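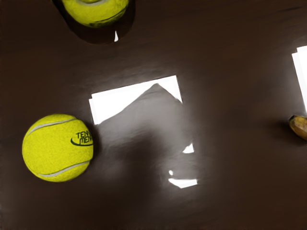 Anikó Szénási
Cell maintainer, Nedance

Picking cell in Kenari, wrist camera view. The table material is too glossy and I'm losing the white card on a lot of renders. The gray shadow falls across most of it, and the glare near its lower right corner is the same white as the card. The segmenter merges the two. Out of 3,000 renders I had to throw away 1,268.

The tennis balls are fine. They segment every time, even when one is half out of view.

Lights are one area light over the table plus the default dome. 64 samples per pixel. The real cell has the same layout with a brown top. Has anyone set up a shiny table in Kenari and kept it usable?

rinse_cycle
Turn up the roughness on the table. Default on that brown material is very low. I run 0.4 and the glare spreads out enough that nothing reads as pure white.

Also your exposure is too high. The left edge of the card is blown out and so is the sheet on the right.

nwubshet
Disagree on roughness. If the real top is shiny, you want the shine in the renders. Take it out and the model will fall over the first time it sees glare on the real table. Fix the light first.

Anikó Szénási
Real top is shiny, yes. Satin lacquer, wiped down every shift. Not quite as bad as the render though.

rinse_cycle
Then the render is wrong and should be changed. Matching the real table is the whole point.

nwubshet
Fair, but measure it. Put a lamp over the real one, take a picture from the wrist camera, and tune until the highlight is the same size. Don't pick 0.4 because it worked for somebody else.

Nuria Wubshet
Rinditz user group

tbolt_77
What size is the area light? I had hard white patches like those with a small one. Made it 2 meters on the long side and the shadow edges got softer too. Render time went up a little.

Anikó Szénási
It's the stock size, I never changed it. Will try that before the material.

hjalta_m
Check the card as well. Looks like two layers along the upper left. We had a duplicate mesh sitting just under the first one after an import from Hjaltadóttir. Shadows came out odd until we deleted it.

Anikó Szénási
I'll look at the scene tree. Could just be the thickness of the card.

Anikó Szénási
Bigger light in, exposure down one stop, roughness left alone for now. No duplicate card in the tree. First batch is rendering. I'll do the lamp test on the real table in the morning and post the roughness value I end up with.

rinse_cycle
Still think you'll end up near 0.4.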